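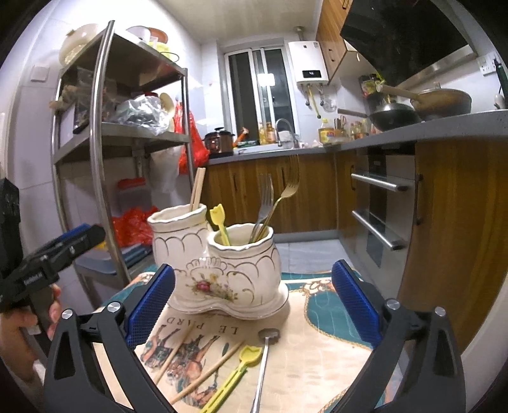
Vol. 2, p. 1472

Utensil holder

A utensil holder is an open container in which eating or cooking implements are kept upright. The name covers both the large crocks that stand beside a stove and the smaller cups set out on a dining table. Table models usually hold forks, spoons and chopsticks, with the handles down or up according to household custom. Related terms are cutlery caddy, flatware caddy and chopstick stand.

Forms

The simplest holder is a single cylinder. Divided holders have an inner wall, while double holders are made of two cups joined at the side. In a double holder the cups may be of equal height or stepped, the taller one taking chopsticks and the lower one taking forks and other short pieces. White ceramic examples are often decorated in a manner borrowed from older tea and dinner services, with scalloped rims outlined in gold, embossed waves, and a painted flower on the front. The rose is a common choice. A slightly flared base helps keep a tall holder from tipping.

Table holders of the Grumetti pattern, sold in the 2010s, were 14 centimeters high at the taller cup. The maker Fjeld produced a plain version without gilding, which was withdrawn after a few seasons.

Contents

A holder in daily use rarely contains a matched set. Wooden chopsticks, silver and gold-colored forks, and plastic pieces with tulip-shaped heads may share the same pair of cups. Long, light pieces stand well in a deep cup. A fork placed with its tines up tends to lean outward, and a heavy one can pull a small holder off balance if all the weight is on one side.

Balthasar Schnyder, in his handbook of table furnishings, advised filling a holder to no more than two-thirds of its width, so that a single piece can be drawn out without lifting the others. Piroska Jakab gave the same advice for chopsticks and recommended keeping each pair together in one cup.

Placement

The holder is generally put at the center of the table, within reach of every seat. On small tables it often stands on a placemat, which protects the surface from the unglazed foot found on many ceramic pieces. Printed mats with ornamental borders or pictures of horses and riders are among the many designs used.

Care

Crumbs and water collect at the bottom of the cups. Holders without drain holes should be emptied and washed by hand about once a week, and dried upside down. Gold trim is not suited to microwave ovens and wears away under abrasive pads.

See also: Chopstick rest; Flatware; Placemat; Spoon jar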